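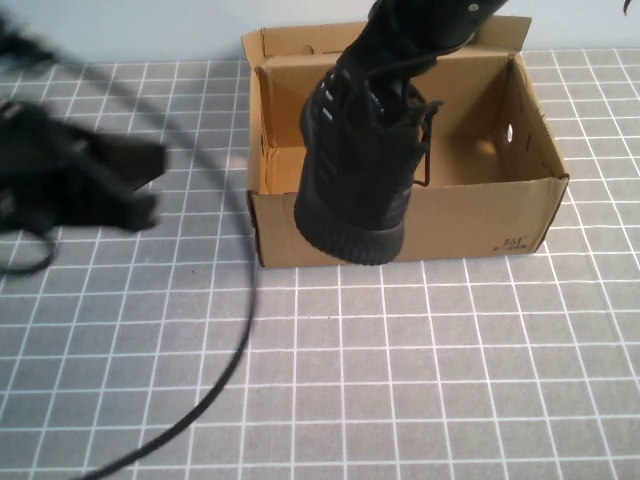
Black knit trainer above an open cardboard box

Search this site... Search

We use cookies to remember your settings and count visits. Accept all | Manage choices

Drellano North Pole Post Office kit: review

The North Pole Post Office is a letter-writing set for children who want to do more than send one list up the chimney. It comes with a flat-pack postbox, paper, envelopes, stickers, two rubber stamps with an ink pad, and a bundle of ready-printed replies from Father Christmas and his sorting elves. The idea is that the child posts a letter in the box, and an adult swaps it overnight for an answer. It costs £18 and is meant for ages four to nine.

We ran it through the whole of Advent with two children, one five and one eight, and then packed it away to see how it stood up to storage.

Putting the postbox together

The box is thick card, red on the outside and plain inside, and slots together without glue. The instructions are one folded sheet with drawings. They are mostly clear, but step four shows the back panel the wrong way round, and if you follow it the little door at the bottom won't open. I had to pull two tabs out and start that part again, which left a crease. It took under half an hour in all, and an eight-year-old could do most of it with someone holding the sides.

Once up it's steady enough on a shelf. On carpet it tips over if a child leans on it to post something. We put a bag of rice in the bottom, behind the door flap, and had no more trouble.

The slot takes the envelopes supplied and ordinary birthday card envelopes too. It won't take anything folded more than twice.
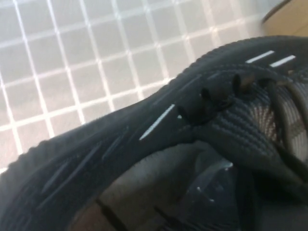
Junon Home and Family desk | Toys and Christmas | Updated April

The letters

The replies are the best thing in the set. There are 57 of them, and they have been written by someone who knows what children ask. You get answers about reindeer food, houses with no chimney, moving house in December, whether dogs get presents, being poorly on Christmas Eve, and what happens if you wake up early. Each has a blank line at the top for the child's name and a gap near the end for a sentence of your own. The printing is a brown handwriting style that matches a fine felt tip quite well. Blue biro looks wrong next to it.

A few are weak. There is one about good behaviour that reads like a telling-off, and I left it in the packet. Two of the elf letters tell the same joke about a sledge with a flat tyre, and our eight-year-old spotted it straight away. The replies also assume a British home, with mince pies and stockings at the end of the bed, so if your family does things differently you will be using the blank sheets more.

There are only six blank sheets, and this was the main problem. Children ask about things no printed letter can cover. Ours wanted to know which elf was in charge of batteries, and then wrote back four nights running to argue about it. We were out of headed paper before the middle of the month. Drellano sells a refill pack, but it's sold out for a good part of December every year as far as I can tell, so if you want one, buy it with the kit.

Stickers, stamps and ink

The box says 400 stickers. Most are small round seals and snowflakes, with two sheets of larger pretend postage stamps that were fought over. They peel off cleanly. They don't peel off furniture cleanly, so keep them at the table.

The two stamps print "Sorted by Elves" and a reindeer's head. The reindeer is crisp. The elves one has too much fine lettering and blurs if the pad is fresh, though it improves after a few days' use. The ink washed off hands with soap and came out of a school shirt at forty degrees.

How much work it is for adults

More than the box suggests. Choosing a reply, filling in the name and adding a line takes five minutes, and you have to remember to do it before bed. With two children that's ten minutes every night, and they do notice if one gets a letter and the other doesn't. After the first week we changed to post on alternate nights and told them that was the North Pole timetable. They accepted this without any fuss.

Keep the unused replies somewhere high up. They come in a bright envelope with the contents printed on the front, which is a silly choice when half the users can read. I moved mine into a bank statement envelope.

Compared with other sets

The Flernell Letter to Santa Box is cheaper and has a tin postbox that will last longer, but you get one reply and nothing else. It's fine for a single letter and makes a nice ornament afterwards. The Moradi Elf Mail set has a proper wooden box and over 800 stickers, and costs more than twice as much. Its letters are short, though, and written in rhyme, and our two lost interest in them quickly. For the actual writing back and forth the Drellano set is the better one.

Storage

It folds flat again if you are patient. Two of the slots have softened, and I expect the box to manage one more Christmas, perhaps two with tape on the inside corners. The ink pad dried out in the loft. Any small black or red pad from a stationer's will do in its place, as the stamps are a standard size.

Verdict

Four out of five. It loses a mark for the mean supply of blank paper and the mistake in the instructions. I would buy it again for children of five to eight. At four they need everything written for them, and at nine they may well recognise your handwriting.

Newsletter: get our toy and Christmas reviews by email once a month. Enter your email address. Sign up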